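Unit 8: How a Chair Holds You Up

Course handout, Everyday Design and the Body
Updated 5/22/22

26 shares
8 comments

Welcome back! We spent the last unit on tables and worktops, where the body mostly leans and reaches. Now we get to sitting, and I have been looking forward to it all term. Sitting looks like doing nothing, yet your bones, muscles and skin are all busy with it, and small changes in a seat can be felt all the way up to the neck.

Please read these notes before the seminar and bring the measuring sheet from Unit 7. If you missed that one, the tape and the method are on page 503 of the bound reader (the long appendix at the back, after the index of plates).

1. Where the weight goes

Sit on your hands on a hard chair. You will feel two hard lumps pressing down – these are the sitting bones, the lowest parts of the pelvis. On a flat, firm seat they carry most of your upper body, and the rest goes through the backs of the thighs, the feet and whatever the back is leaning on.

Now put a folded jumper on the seat and try again. The lumps are still there but the pressure has spread out. Upholstery does this job, and it explains why a thin layer of padding can make such a difference to a plain stool. The first few millimetres of give do a surprising amount of work. After that you get less and less for each extra bit of foam, and a very thick soft seat brings troubles of its own.

2. The tilt of the pelvis

Think of the pelvis as a bowl. Standing up, the bowl tips slightly forward and the lower back has its natural inward curve. When you sit with your thighs level, the muscles at the back of the leg pull on the bowl and it tips backwards. The lower back flattens, then rounds, and the head goes forward to make up for it.

Anything that opens the angle between thigh and trunk lets the bowl come forward again: a higher seat, a seat that slopes down at the front, or a reclined back. Saddle makers knew this long before chair makers wrote about it. Try perching on the edge of a table with your feet on the floor and notice how much easier it is to sit tall. I love this little test, it works on nearly everyone and it costs nothing.

3. Seats without a frame

A frame chair decides the shape and you fit yourself to it. A beanbag works the other way round, at least to begin with. The filling is a great many small light beads that slide past each other until your weight has packed them, and then they lock. For a moment the seat behaves like a thick liquid and after that it is nearly a solid, with your own outline pressed into it. Dry sand underfoot does much the same. 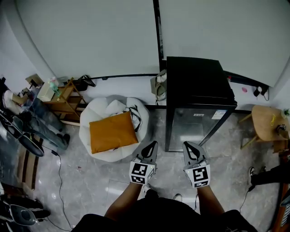 Harvey McKinnon
Lecturer, Design and the Body

The cover matters as much as the beads. A plain round sack lets the filling run to the sides, so the sitter sinks to the middle and the knees end up higher than the hips. Stitching a cover in panels or segments helps it keep a form, and some makers go further and put inner walls between the sections so that the beads cannot all flow to one place. When you come across one in a shop or a friend's house, press down in the centre with a flat hand and watch how far the edges rise.

Beads also wear out. Foamed beads squash a little every time they are loaded and do not fully come back, so the seat gets lower over the months. Topping up restores the height but mixes old beads with new ones, and you may feel the difference as a slight lumpiness. Keep the inner bag closed while you do it unless you enjoy sweeping (I write from bitter experience).

4. Getting up again

Here is where low seats are found out. To stand, you slide your feet back, bring your head and shoulders forward over them and push. A firm seat pushes back. A soft low one swallows part of the effort, and there is often no arm to press on. For a child this is no trouble at all. For somebody with a sore knee it can spoil the whole chair.

The Dadach study in your reader is good on this. It followed people at home through one August and asked them which seat they chose when they were tired and which they chose when they expected to get up soon. The answers were hardly ever the same seat! Read it alongside the short chapter by Surnach, who argues that a room should offer several heights and that hunting for one perfect chair is a waste of effort. I lean towards Surnach, but Brabec's reply is sharp and deserves a fair hearing, especially the part about small flats.

5. Changing position

However good the seat, the body wants to move. Staying still slows the blood in the legs and keeps the same patches of skin under load. People shift without noticing – crossing an ankle, turning a hip, sliding forward and back again. A seat that allows plenty of shifting will often feel better after an hour than one that felt lovely in the first minute. Keep this in mind whenever you read a review written after a quick sit in a showroom.

For the seminar

Choose three seats you use in an ordinary week and measure the height of each with someone sitting in it, as well as empty. Note the depth from front edge to back. Write down how you get out of it, step by step, including where the hands go.

Bring a rough side-view sketch of each. Stick figures are fine, mine are terrible.

The Trakero folding stool will be on the bench for anyone who wants to try the sloping seat, and please do, it is a cracking bit of joinery. Unit 9 is on beds, so the reading is longer. Start it early if you can.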